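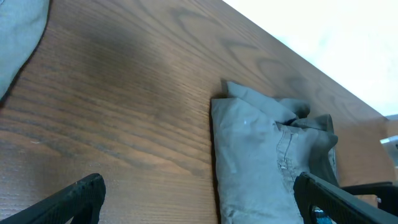

Gray trousers on the folding table, seen from the wrist of the Hinds two-arm station.

Print this page | E-mail this page

Hinds Two-Arm Folding Station

If you run a garment room, you know what the end of a shift feels like in the shoulders. Hinds is a bench-mounted pair of arms for sorting and folding everyday clothes, and we are very pleased with how it has settled in at the Jendholm garment room, where Feng-yi Chuang's team has had it on the late shift since September.

Both arms share one rail along the edge of the table, so there is no cage to build and no floor to drill. Clothes go down in a mixed pile – trousers, socks, whatever comes out of the bin – and folded pieces are stacked to one side. The fingers have a textured face that suits cotton and heavier cloth. Silk and anything beaded should stay with your people!

What changes is the job around the table. At Jendholm, folders now rotate between checking, mending and loading, and each does 2 hours at the station instead of a full shift of folding. Training takes 10 days, most of it spent on learning when to step in (more often than you'd think with inside-out legs). 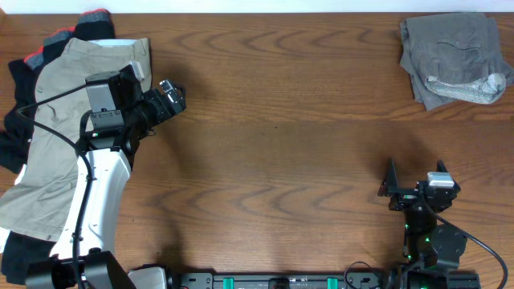 Dušan Nikolovski writes that he was dead against it at first and still folds shirts faster by hand, but his wrists no longer ache on the drive home, and he got the mending bench he had been asking for. He would like the pause button moved closer to the operator, please. We are working on that one – it will be on the Uvstead version.

Table not included. Any flat top will do, wood is fine. Service visit every 1,000 hours. Cable set and rail clips included. Lead time 40 days.

For a trial at your own site, ask for Shih-chieh Shek at the Tondley office.

Print this page | E-mail this page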